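Workshop tips: letting a robot arm near your electronics

I've read a lot of cheerful advice about robot arms on the repair bench. Most of it comes from people selling them. Wissam Sayegh of the Fernness repair room asked me for some house rules, so here they are, short on cheer.

Before it moves

Power off, mains lead out, and wait 2 minutes. A sticker saying "safe to work near people" covers the arm on the day it left the factory. It says nothing about the sharp thing you've since bolted to it.

Keep the speed down. Ours is capped at 18 per cent and I still think that's brisk.

Handling boards and cards

Grip cards by the edge and pull in line with the socket. Over a motherboard, check where the cables run before you bring the fingers in. Black links and bare pins are poor company.

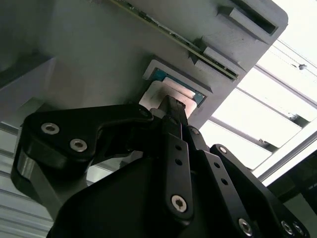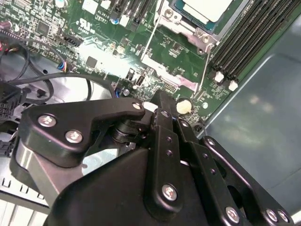 Standards and stickers

Ask which standard, which part and which year. The Bivirano leaflet says "meets all relevant norms" and names none, so I'd treat that as a no. Dinex at least sent a test sheet, though it was for a different gripper.

Ignore "200 successful cycles". Ask how many failed and who was counting.

Afterwards

Park the arm clear of the bench before you reach in.
Look over screws, clips and sockets under a good lamp.
Write down any slip, even if nothing broke.
Check the stop button every Friday, with the arm moving.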